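Tarkgate Marshal Guide
Section 4: Setting up the text tree for a school walkout or vigil

Read section 3 first if you haven't got your route agreed. This bit is only messages and check-ins.

Before you start
You need: the Tarkgate login from your area lead, a phone that can take texts all day, a charger, the signed-off route. Allow an hour. Less if someone has done it before.

1. Log in, go to Events, press New. Give it a plain name, school and date. Not a slogan, people can't find it later.

2. Set the type. Walkout = leaves the school site. Vigil = stays put. If you're not sure pick Walkout, it has the extra check-in fields.

3. Add marshals. Name, mobile, which gate or corner they're on. Adults only. Students who want to help go on the welcome list, not this one.

CAUTION: never upload a student's number. Not even if they ask. Not even sixth form.

4. Put one person down as Lead and one as Second. They can't be the same person, the form will let you do it but the alerts won't send.

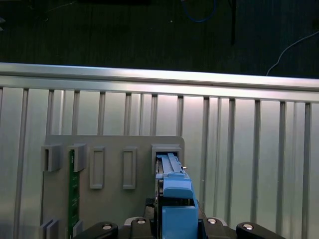
Fig. 4a Blue part going into the slot at the end of the board

5. Write your messages now, while it's quiet. Three is enough to begin with: start, hold, finish. Keep each one under 165 characters or it splits and the halves can arrive the wrong way round.

Start: "Walking now. Front gate first, then side gate. Stay with your group."
Hold: "Stop where you are. Wait for the next text."
Finish: "All back. Please reply DONE when your group is in."

6. Send a test to marshals only. Wait for the replies. Anyone who hasn't answered by teatime, ring them. Wrong numbers are nearly always the reason.

Note: the free account stops at 500 texts a day, tests included. Big school, ask Desmond Quintanilla to lift it before the day, he can't do it on the morning.

7. Set the silence. If you are reading names or standing quiet, go to Timing and switch on Mute. Nothing goes out untill it ends, apart from Hold. Tell the marshals to put phones on vibrate as well, Mute doesnt do that for them.

8. Print the list. Paper. One for Lead, one for Second, one for the school office if the head has agreed.
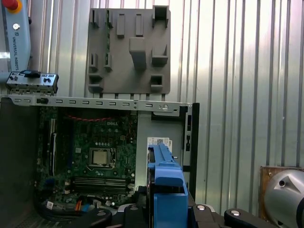

Fig. 4b Open chassis, processor in socket, two memory slots empty

On the day

9. Lead sends Start from the big green button. Once. If it looks stuck, wait 2 minutes, then refresh. Pressing again sends it again.

10. Tick each group as it checks in. Grey means no reply yet, doesn't mean missing. Send the nearest marshal over to look before you send Hold to everyone.

CAUTION: press and parents will ask marshals for numbers and names. Pass them to the Lead. Don't guess a headcount.

11. After Finish, leave the event open till every group says DONE. Then Close. Closing wipes the mobile numbers, keeps the times.

If it all goes down: use the paper list and ring round, Lead takes the top half, Second the bottom. Questions to Onni Koskela, evenings are best.

Checked Thu 30 April. Next check in June.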